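What I Learned in Adult Beginner Tap

I signed up for tap because the ballroom class was full. I'd like to claim a lifelong yearning, but the truth is I was standing at the front desk of the Clutville Dance Center with my checkbook already out, and the woman behind the counter said, "There's space in tap," and I have never been good at putting a checkbook away.

I am 42. The last time I danced in front of people was at my cousin's wedding, where an aunt asked if I'd hurt my back.

The teacher is Panya Siriwan, who toured with a show for years before she came here, and who has the posture of someone being gently lifted by the ears. She teaches the little kids at four, the teenagers at five thirty and then us. I think of us as the cooldown. On the first night she had us stand in two lines and do nothing but shuffles for the whole hour. A shuffle is a brush forward and a brush back. It's what a toddler does to a floor when told it's time to leave. I could do it on my right foot by seven o'clock. My left foot is still considering the offer.

Then there are the shoes. I bought mine secondhand from a mom in the parking lot, and they'd belonged to a teenager who had grown two sizes over one summer. They're a half size too big, so every step makes two sounds: the tap, and then a sort of echo as the heel catches up. Panya listened to me cross the floor and said, very kindly, "Try an insole." I tried an insole. Now the echo is muffled, like a tap dancer in the apartment next door.

My line partner is Rafail Petridis, a retired mail carrier with the best feet in the room. He says it's from walking up 30 years of porch steps. He counts out loud, under his breath, in Greek, which would be fine except that I've started following his count instead of Panya's, and I don't speak Greek. I know the numbers up to eight now. Past that we start over, so I've never needed more.

In April Panya told us we'd be in the June recital. There was a silence. Somebody in the back asked if she meant helping with chairs. She did not. We'd have a number in the second half, between the ten-year-olds' jazz piece and a solo by Ekari, who is fourteen and has just gotten into a summer program at a real conservatory, out of a whole gymnasium of kids trying for it. So the audience would see a lot of small children in perfect unison, then nine adults in vests, then the most gifted dancer this town has turned out in ages. I asked Panya if the order was final. She said it was good for the costume changes.

I practiced at home. You can't really tap on carpet, and my kitchen is tile, which the man at the shoe repair told me would ruin my knees and also the tile. So I bought a sheet of plywood, had it cut down at the lumberyard, and put it on the garage floor. The neighbors' dog, Modise, came to the fence every evening to watch. He'd stay through the shuffles and leave at the time step. I tried not to read anything into that.

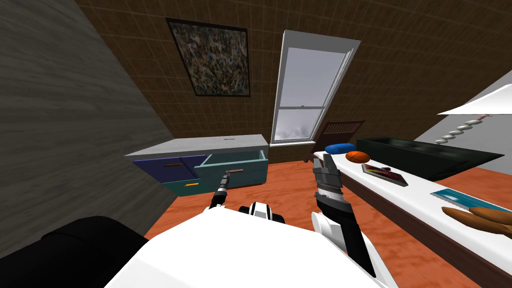 The recital itself went by in what felt like one breath, mostly because I was holding it. We came on from the left. I remember the lights being much hotter than I expected, and that from the stage 100 people in folding chairs look like a lot more than they do from the folding chairs. I remember Rafail starting to count and the relief of it. I got through the first verse. I got through the turn, in the correct direction, which had been a coin flip in rehearsal. In the last section I lost it completely for a few bars and just did shuffles, right foot only, smiling like a man selling a car. My sister said she didn't notice. My nephew said he noticed.

Then Ekari went on and did her solo, and I watched it from the wings with my vest unbuttoned. I don't have anything funny to say about it. She was wonderful. When she came off she was breathing hard, and she told us our number was "so cute," and I've decided to take that the way it was meant.

Fall registration opened last week. The front desk says there's space in ballroom now. I asked whether Rafail had signed up for tap again, and he had, so I got the checkbook out. I've also ordered shoes in my own size.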